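How Does a Robot Learn to Fold Your Trousers?

Meet the Gresalura, a helper that's still in school

Think about the last time you put your clothes away. You grabbed a T-shirt, gave it a shake, folded in the sleeves and plopped it on the pile. Easy! You could probably do it while telling somebody the whole plot of a movie.

Now imagine you've never seen a shirt before. You don't know which end is the top. You can't feel whether it's thick or thin. And every time you touch it, it turns into a different shape!

Laundry is like that for a robot. It's one of the hardest chores in the house, and it's the one a company called Clendido has decided to tackle with a folding service named Gresalura.

What is Gresalura?

Gresalura is a pair of robot arms on a stand, along with a computer program that tells the arms what to do. Families and small hotels can sign up to borrow one for 36 weeks. The stand rolls up beside a bed or a table, the arms reach over, and the folding begins.

The program part has its own name, Issa. You can think of Issa as the brain and the arms as the muscles. When Issa learns a new fold, every Gresalura gets it overnight, even the ones in other towns. (Wouldn't it be great if your whole class could learn the times tables that way?)

Why is cloth so tricky?

Robots are terrific with hard things. A car door is the same shape on Monday as it is at midnight. A robot in a factory can pick one up in exactly the same spot, over and over, and never miss.

Cloth is floppy. Scientists call it a "deformable" material, meaning it changes shape when you push or pull it. Drop one sock 600 times and you'll get 600 different socks, as far as a robot is concerned!

Trousers are extra tricky. They have two legs that can twist around each other. They have pockets that puff out and seams that look a bit like edges but aren't. Dark trousers are harder again, as the wrinkles don't show up well to a robot's camera.

Learning from people

So how does Issa learn? From people, just like you did.

Fasil Demissie is one of the teachers. His job is to fold things, and he's very good at it. He doesn't use his bare hands, though. He holds a gripper in each one, and the grippers have soft pads at the tips that pinch together when he squeezes. A small camera rides along and records what the grippers do.

"The first week I was slower than my five-year-old," Fasil told us. "I'd pinch the pad of the gripper shut and miss the cloth completely. Now I can do a pair of pants in 40 seconds, and I catch myself reaching for the grippers at home!"

The grippers can only open and close, so Fasil has to fold the way a robot would. No tucking things under his chin. No smoothing out a wrinkle with his palm. If he learned a clever trick that needed ten fingers, it wouldn't be any use to Issa at all.

The teachers work in ordinary bedrooms with ordinary furniture. Real homes have curtains and chairs and coats hanging up, and a helper that only knew a plain white laboratory would get in a terrible muddle at your place.
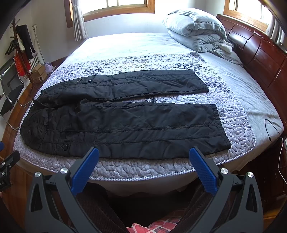
Trousers spread out on the bed, with the blue gripper pads at the edge of the nearer leg.

Try it yourself: be the robot

You'll need two pairs of kitchen tongs (ask first!), a pair of trousers and a bed.

Lay the trousers out flat. Pick up a pair of tongs in each hand. Now bring one leg over so it lies on top of the other. Next, take the bottom hems up to the waist. Fold once more and you're done.

Did the legs line up? Did you drop a corner? Ask a friend to time you, then swap. You'll notice you have to look much harder than usual when your fingers can't feel the cloth.

Is it any good?

We watched a Gresalura at work in the town of Endov, and we loved it! It folded 61 pieces of laundry in one afternoon. The towels were beautiful. The T-shirts were very neat. The trousers came out a little crooked, and it gave up on a fitted sheet (so do most grown-ups).

It's slow, and it hums. It also can't tell when a shirt is inside out, so you'll still have to check that before you hand over your pile. Clendido says Issa will start on inside-out clothes in September.

Words to know

Gripper: the part of a robot that grabs things, like a hand.
Deformable: able to change shape when pushed or pulled.
Seam: the line where two pieces of cloth are sewn together.
Hem: the folded and stitched edge at the bottom of a trouser leg or skirt.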